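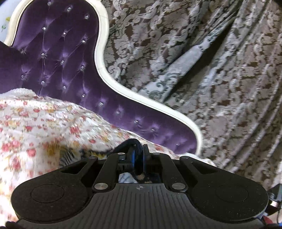

Tiempo de lectura: 4 minutos

Nuevas condiciones para la retirada de muebles voluminosos y tapizados

El Servicio de Alojamiento y Equipamiento de Grurbridge comunica a las personas residentes que, a partir del mes de marzo, entrarán en vigor las nuevas condiciones para la retirada, el depósito temporal y la reutilización de muebles voluminosos. Las condiciones sustituyen a las publicadas en el boletín anterior y se aplican tanto a las viviendas gestionadas directamente por el Servicio como a las cedidas en régimen de arrendamiento en el distrito de Skokham.

Tendrán la consideración de muebles voluminosos los armarios, las camas completas, los cabeceros, los colchones, los sofás, las butacas y las mesas que no puedan desmontarse con herramientas manuales ordinarias. Quedan excluidos los electrodomésticos, que seguirán tramitándose por el procedimiento habitual, así como los materiales procedentes de obras, cuya retirada corresponde a la empresa que las ejecute.

Solicitud y plazos

La solicitud deberá presentarse por escrito en la oficina de atención o mediante el formulario disponible en el portal de residentes. El plazo mínimo entre la presentación de la solicitud y la fecha de recogida será de 7 días naturales. Cada vivienda podrá solicitar hasta dos recogidas gratuitas al año; las posteriores estarán sujetas a la tarifa vigente, expuesta en los tablones de los portales.

En el momento de la solicitud se indicarán las medidas de cada pieza, la planta en la que se encuentra y la existencia de ascensor. Las piezas que superen los 400 litros de volumen una vez desmontadas requerirán una visita previa del personal técnico. La visita se concertará por teléfono y no supondrá coste alguno para el hogar solicitante.

Los muebles no podrán depositarse en rellanos, zaguanes ni cuartos de contadores antes de la hora señalada. El Servicio recuerda que estos espacios forman parte de las vías de evacuación del edificio y que su ocupación, aun por un periodo breve, constituye una infracción del reglamento interno.

Muebles tapizados

Las piezas tapizadas reciben un tratamiento separado. Los materiales de relleno, las espumas y los tejidos de recubrimiento no pueden procesarse junto con la madera, de modo que la planta de Tostico exige su entrega en lotes diferenciados. Se ruega a los hogares que no retiren por su cuenta las telas, las grapas ni los botones: las piezas parcialmente desmontadas ocasionan retrasos en la clasificación y, en algunos casos, han sido devueltas al punto de origen.

Los colchones se entregarán enfundados. Las fundas pueden recogerse en la oficina de atención, previa presentación del justificante de solicitud. Cuando exista sospecha de plagas, el hogar deberá declararlo en el formulario – la declaración es confidencial y no conlleva penalización – y la recogida se realizará en un turno específico.

Programa de reutilización

Los muebles que se encuentren en buen estado podrán incorporarse al programa de reutilización que el Servicio mantiene con el taller Hirose. El taller examina la estructura, la estabilidad y las fijaciones de cada pieza y, en el caso de las tapizadas, el estado del relleno y de las costuras. Las piezas admitidas permanecen en el almacén un máximo de 15 semanas, durante las cuales pueden ser solicitadas por cualquier hogar inscrito en el registro de residentes.

La adjudicación se efectúa por orden de inscripción, con prioridad para los hogares de nueva incorporación y para aquellos cuyo mobiliario haya resultado dañado por inundación o incendio. El traslado hasta el domicilio se incluye en la adjudicación; el montaje, salvo en el caso de las camas, corre a cargo de la persona receptora. Los cabeceros de fijación mural se entregan sin tornillería, y su instalación en tabiques compartidos requiere autorización.

El Servicio no admite reservas verbales ni intercambios directos entre hogares dentro del almacén. Las donaciones entre particulares son libres, pero no quedan amparadas por la revisión del taller.

Periodo transitorio

Las solicitudes registradas antes de la entrada en vigor se tramitarán conforme a las condiciones anteriores, incluidas las que tengan la visita técnica pendiente. Los hogares de Skokham que hubieran agotado sus recogidas gratuitas dispondrán de una adicional, que deberá solicitarse antes de que finalice marzo.

El texto íntegro de las condiciones puede consultarse en la oficina de atención y en el portal de residentes. Se facilitarán ejemplares impresos en letra grande a quienes lo soliciten. Las observaciones se remitirán por escrito al mismo Servicio, con indicación del edificio y de la vivienda, y recibirán respuesta por el medio que la persona interesada haya señalado.

Servicio de Alojamiento y Equipamiento de Grurbridge
22 feb 2020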